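Cleaning & Facilities Board > Tech and Equipment
Thread: Brultis robot at our site, anyone been through this?

kaiwen_shi
Posted 2021-01-09
Quick one before shift. I'm evening lead for Clerivdale at the Stestside offices, washrooms and kitchens mostly. Company has signed up for a two armed robot from Brultis and right now it only exists on a computer. They've stuck me in the office 2 arvos a week to "advise" on the sim. I get a login and grabs from the robot's point of view, so you're looking out over its own chest with the grippers in front.

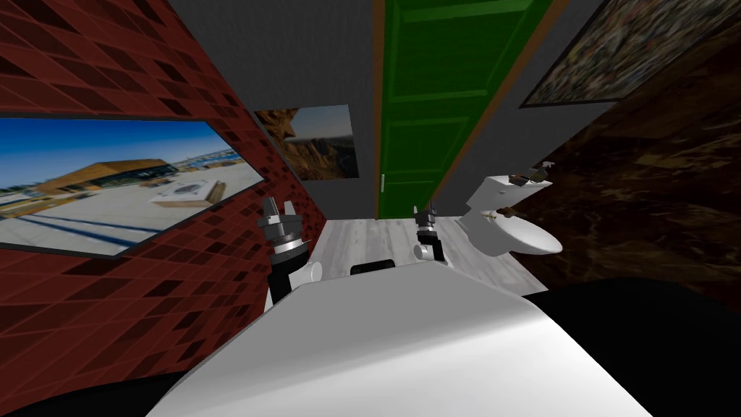
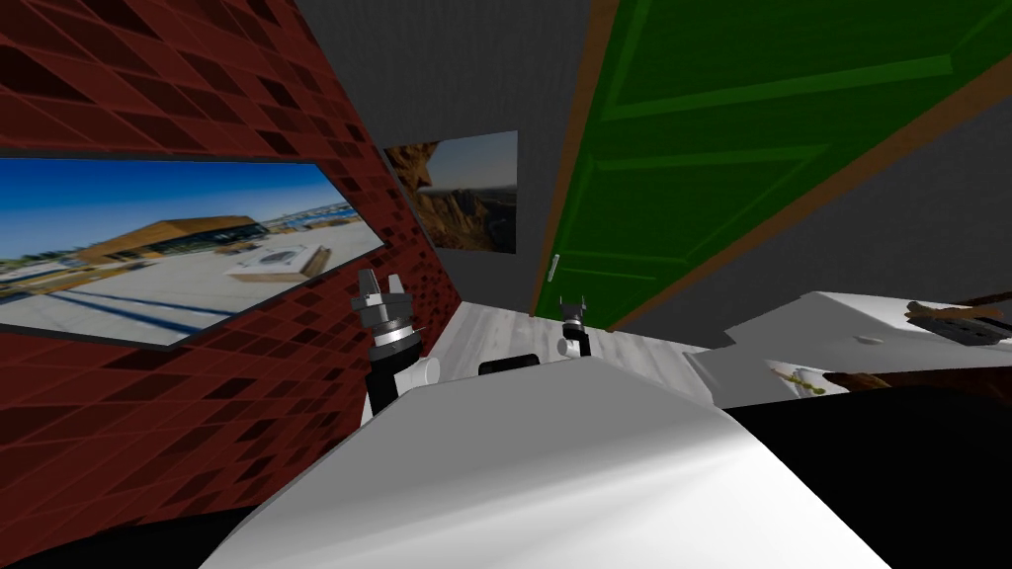
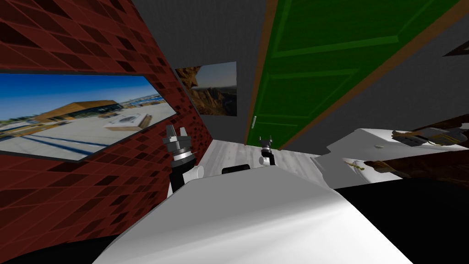
Sim washroom from robot's eye view, both grippers up, green door in all three.

So my actual question. Crew is asking me what happens to their hours and I have nothing to tell them. Anyone had one of these come in? What changed on the floor, not the brochure version.

petrica_ene
Brick tiles, a marble wall and art on three walls. Which washroom at Stestside is that lol

kaiwen_shi
None of them. The Brultis people say they swap the walls and pictures on purpose so it doesn't learn one room by heart. Ours are beige and the door sticks.

petrica_ene
Fair enough. Does the sim door stick

kaiwen_shi
No. I put that in my notes. Also no wet floor, no paper towel jammed down behind the bin, no bloke who walks in past the sign. They wrote it all down, I'll give them that. Next build in September apparently.

rodica.b
Been through it, different gear. We got floor scrubbers at a distribution place, the Iordache job, not arms. What changed:
— the vacuuming hours went, the people didn't, not straight away. When someone left they weren't replaced
— the person who was good with the machine ended up babysitting it on the same pay
— start times moved. Machine runs late so the lead runs late
Ask about the second one now. Get it in writing that looking after the robot is a task with a rate. We didnt and it took ages to fix.

liviu_c
Bit grim. My experience was the opposite, backs and shoulders got better on our crew. I do not miss dragging a scrubber up a ramp. If that thing can do under the rim and behind the pedestal I'd hand it over tomorrow. Worst labour in the building and everyone knows it

rodica.b
Didn't say it was all bad Liviu. My knees are better too. I'm saying the hours question and the knees question get answered by different people and only one of them came to our meeting.

liviu_c
ok yep thats fair

forough_h
Facilities side here, so throw things if you like. I sign off on this sort of trial from the client end. Look at the first shot, it's tight — toilet on one side, brick on the other, robot in between. Our smallest cubicles are tighter than most people think and I have had one vendor turn up with a unit that couldn't turn around. Kaiwen have they given you the body width? Get it and go round with a tape before anyone talks rosters.

kaiwen_shi
Asked twice. "Still being finalised". I've got a tape and a list of doors, lower level first. Will do the disabled ones too, they're the easy ones

forough_h
Good. Door handles as well. Second shot has a lever on it, if yours are knobs say so early.

kaiwen_shi
Knobs on the lower level, levers upstairs. Good spot, hadn't thought of it. Adding.

petrica_ene
Still don't get why they need a lead for this. 2 arvos a week telling a computer where the toilet brush goes. Who's covering your floor

kaiwen_shi
Crew is, thats what's annoying me. 3 of them doing what four did. No backfill. I raised it and got told it's temporary.

Sim has done 766 runs as of yesterday and the number they put in the company newsletter was "more than 600 washrooms cleaned". It's cleaned no washrooms. My lot read that and thought there was a robot somewhere already doing their job. Had to spend half a break explaning it.

rodica.b
That newsletter line would have me ropeable. Ask for a correction, and ask for the backfill in the same email, cc your delegate.

liviu_c
I'd go softer on the newsletter. Somebody in marketing who's never held a mop. Go hard on the backfill though, that's hours now, not in September

forough_h
Agree with Liviu on this one. And from the client side, if our contract says four on the floor and there's three, your company has a problem with me as well. Check the schedule at the back of the contract. You're allowed to ask to see it.

petrica_ene
well that got useful

kaiwen_shi
Did not know that about the schedule. Ok. Email tonight after I finish level two, body width, handles, rate for minding the thing, backfill. Anything else stick it here and I'll read on my break, got to go the lift's out and I've a trolley to get up

rodica.b
Who gets called when it stops halfway through a doorway. Put that on the list. It was always me.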